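Walking the old tram line to Flikberg

I wanted to write this post already in November, but the walk took me two tries, so it comes only now.

The plan was simple. There is an old tram line which once went from the harbor at Brosia up to Flikberg. The rails are gone since long time, but people say you can still follow the line if you know what to look for: a wall that bends for no reason, a row of iron hooks on the houses, a street which is much too wide. I like this kind of walk. It is like a treasure hunt where the prize is a piece of rusty iron.

First try

I started at the harbor with a printed map and too much confidence. The first part is easy, you follow the water and then turn left at the fish shop. After this the map shows a straight street, and in real life there is a supermarket with a parking lot. I walked around it in both directions and found no sign of the line. Then the rain came, and I sat in a bakery with a cheese roll and went home by bus. From the bus window I saw a hook on a house, of course on the street I did not check.

Second try

This time I did it in the opposite direction, from the top. I took the bus to Flikberg and began at the old turning place, where the trams made their circle. It is now a small park with two benches. The circle is very clear when you stand in the middle, because the trees follow it.

From there it goes down Shearer Street. I found the first hook after 150 meters, above the door of a dentist. It is painted the same yellow as the house, so you can pass by it many times. The next ones were easier. It is funny how the eye learns — after a while I saw hooks everywhere, also some that were only for flower pots.

The best find was near the bridge. On the side of a low brick building there is a metal plate with the number 2942. I think it was the number of a pole or a switch box, but I am not sure. If a reader knows more about it, please write me in the comments. I stood there a good while and a woman with a dog asked me if I was from the water company.

After the bridge I lost the line again, this time behind the sports field, and found it back by the wide street. I came out on the other side of the supermarket. So the line goes right under the frozen food, I believe. The whole walk took me almost two hours, with the dog conversation.

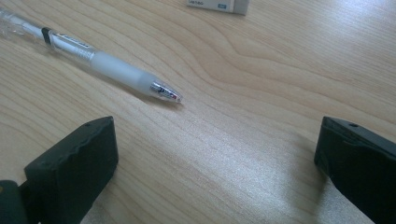
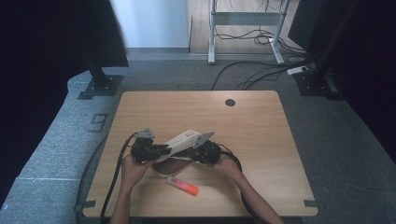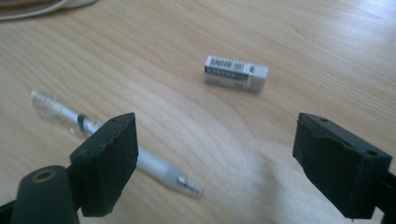 If you want to go

Start at the top, your knees will be happier. The bus to Flikberg stops directly at the park. Bring water, there is no shop before the bridge. At the harbor end you can sit in Café Clurnura, which has good soup and a warm corner by the window. Ask for the lentil one.

My next plan is the other branch, the short one that went to the brick factory. I have the map already, but I will wait until the mornings are less dark.

Posted 22 Dec 2025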